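Folding day

I have been putting off writing about laundry because it does not feel like a subject. But I spend a good part of every week on it, and in January I changed how I do the folding, so I may as well get it down.

We moved to Cinlow with the same habits we had in the old apartment. Clothes came out of the dryer, went into a heap on the bed, and stayed there until bedtime, when they moved to the chair. By the end of the week the chair was full and we were all getting dressed from it. Magnus called it the second closet. He was fine with it. I was not.

What I do now is fold right away, on a flat surface, standing up. The height makes the biggest difference to me. Folding on the bed means bending over, and after one load my back hurts and I quit. Standing at a table I can get through two loads before lunch.

I start with the cloths and the small towels. They are all rectangles and they go fast. I shake each one out, lay it down, pull the corners straight and fold it in half twice. Nermina folds hers in thirds so they stand up in the drawer. I tried that for a month. My drawer is too shallow and they caught every time I closed it, so I went back to halves.

The pink ones are the exception. I bought a set of bright pink cloths at the Slaoui sale, and the first time through the wash they turned two pillowcases and one of Magnus's undershirts a pale rose color. Since then they get washed alone, in cold water, and folded last. They also wrinkle more than anything else I own.

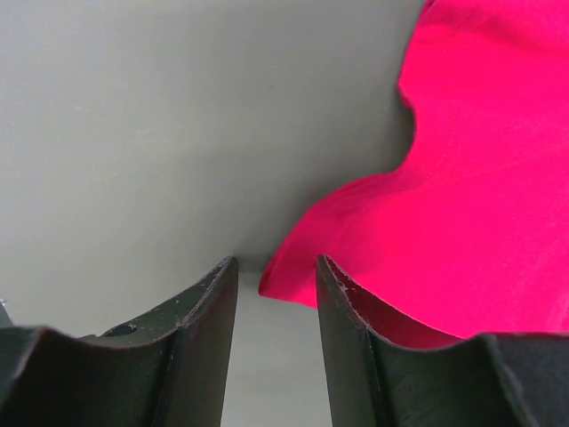 Smoothing before folding

I used to skip this part. If a cloth is bunched up and you fold it that way, the creases set and it looks slept in when you take it out. So I spread it first. I find two corners, pull them apart, and run the side of my hand from the middle out to the edges. For the pink ones I do this twice. It takes a few seconds each, and they sit a lot flatter in the stack.

Kalliopi asked me if I iron them. I do not. I own an iron and I use it for shirts and one tablecloth. The dryer gets 40 minutes on low for cloths, and if I take them out while they are still warm the wrinkles mostly come out by hand. At 60 minutes they were stiff and harder to flatten.

Where things go

Kitchen cloths go in the second drawer, bathroom ones on the shelf over the tub. The pink set lives under the sink, since I use it for floors and windows now. Anything with a hole goes in a bag by the back door for the car.

I still do not have a good answer for fitted sheets. I have watched Jolanta do it at her place and it looked easy - she tucks one corner inside another and it comes out square. Mine comes out round. For now I roll them up and put them at the back of the closet behind the flat ones.

Next I want to sort out the sock basket, which has been the same since before we moved.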